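Gesteo, part 6: grip force, cable slack and soft things

15 January 2019

The last post ended with the wrist encoders finally reading the same zero on both sides after a power cycle. That has held. The fix was a proper ground return on the sensor board, plus a firmware delay at boot so the supply can settle before the first read.

With the encoders sorted, I moved on to two-arm lifts. Gesteo has been able to pick up rigid objects with one arm since July. Boxes and mugs are easy in the sense that the object stays the same shape once you have hold of it. A cushion does not. Squeeze it in one place and the surface moves somewhere else, so the contact point you planned for is gone by the time the second arm arrives.

The old controller closed each finger until motor current crossed a threshold, then held position. On foam and fabric the current rises slowly and there is no clear edge to detect. I tried a lower threshold and got slips. I tried a higher one and the finger kept curling until it hit the joint limit.

The current version works in two stages. Each finger closes at a fixed slow rate until the fingertip sensor reports contact, and from there the loop runs on fingertip pressure, with motor current used only as a safety cutoff. The arms are coupled during the lift: if one side's pressure drops, both wrists stop and the weak side tightens before the motion resumes.

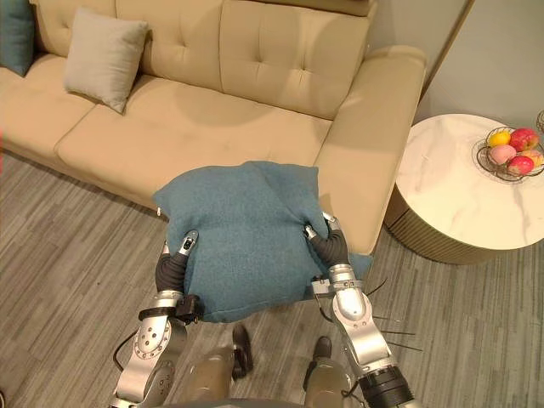

Coupling the arms brought up a timing problem. The left and right controllers sit on the same bus, but the right one was getting its setpoints a full cycle late whenever the logger was running. At walking-pace arm speeds you would not notice. In a shared grip it shows up as a twist, with one corner of the load rising ahead of the other. Moving the logger to its own thread and dropping its write rate cleared it.

I ran 174 lifts on the new controller over the holidays, all with soft loads. Most of the failures fell into two groups. In the first, the fingertip caught a fold of fabric and reported solid contact with very little material behind it. In the second, the grip was fine and the wrist cable reached the end of its slack. The second group is my own fault. I cut the harness to length with the arms lowered and did not allow enough for a full reach with the wrist rolled.

Maeve Mac an tSaoi, who shares the bench at the Panville workshop, suggested a service loop outside the wrist instead of a longer run through the forearm. It is ugly and it can snag, but it is quick to replace.

The fold problem is still open. I have a rough filter that compares pressure with finger angle and rejects a grip if the finger has closed too far for the thickness expected. It needs a thickness estimate, and at the moment I type that in by hand.

Next is a new harness for the right arm, then a repeat of the same lifts with the filter on. The controller code is in the usual place, with the gains in a separate file. Do not copy my gains without checking your own gear ratio.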